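Cell 4, Night Shift

Lech Śliwiński got to Trarnside after dark, boots soaked, toolbag over one shoulder. Cell 4 down again. Third time since November. Fault 263 on the pendant, same as always. Grip home not found.

He killed the air. Locked out. Hung his tag on the hasp and went looking for the Marciniak manual, which had coffee all through the homing chapter.

"Run it in the sim first," Jistby had said on the phone. Easy for her, home in bed. Fine. He dragged the stool over to the terminal, loaded the Fudine model and drove the hand down to the bottom of the view. Black fingers, white brackets. Nothing else on that brown to look at.
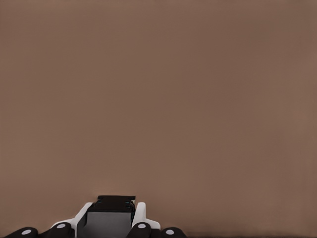
Why home the hand in the sim before touching the real one?
A bad offset costs nothing there. On the floor it costs a finger joint and most of a shift.

He typed the new offset. Ran it. Ran it agian, slower, colour-coded torque trace crawling along the other monitor. Flat. No fault.

So not the numbers. The cable then – had to be.

Tag off later. Torch in his teeth, on his back under the wrist cover, 3 mm key. Four screws, one already stripped, some bastard's work, probably his own. And there, behind the strain relief, the grey sheath rubbed through to copper.

"Gotcha."

He had maybe 50 centimetres of spare in the van. Enough, if he didnt waste any. Rain still hammering on the tin. He phoned Jistby anyway.

"It's the cable," he said.

"I told you that in November," she said, and hung up.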